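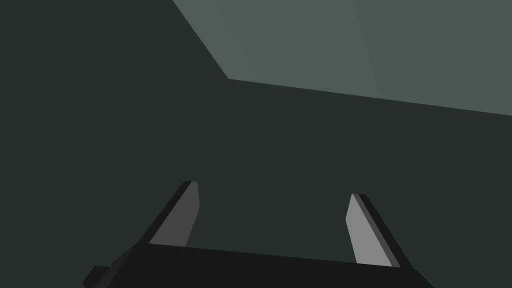
Padton Pedal Set – Progress Report to Goicoechea
January 21, 2018
Submitted by Ecaterina Ardeleanu, Project Lead

1. Status
Work on the Padton pedal set remains within the approved budget. The load cell brake has passed its second design review, and the drawings for the clutch were released to the supplier in October. The throttle is unchanged from the previous report.

2. Brake testing
The brake was tested by 8 members of the Prusel sim racing league over 300 hours of driving. Testers preferred the firmer of the two rubber stacks for GT cars and the softer one for rally. Two testers reported that the pedal face shifted under hard braking. The mounting bolt has been lengthened, and no further reports have been received.

Calibration software is behind schedule. The current version loses its saved settings when the wheel base is unplugged before the pedals. A correction is in progress, and the team asks that the software milestone be moved to the end of the next reporting period.

3. Compatibility
The set works with the Uvwood wheel base on PC. Console support depends on the wheel base maker's firmware and is outside the scope of this grant. We have had several inquiries from league drivers on this point and have answered them accordingly.

4. Production
The first run is planned at 820 units. The supplier has confirmed pricing for the steel parts – the quote for springs is still outstanding. Packaging samples were rejected because the heel plate scratched the pedal arms in transit, and revised samples have been ordered.

5. Requests
Approval is requested for the revised software milestone and for release of the second payment.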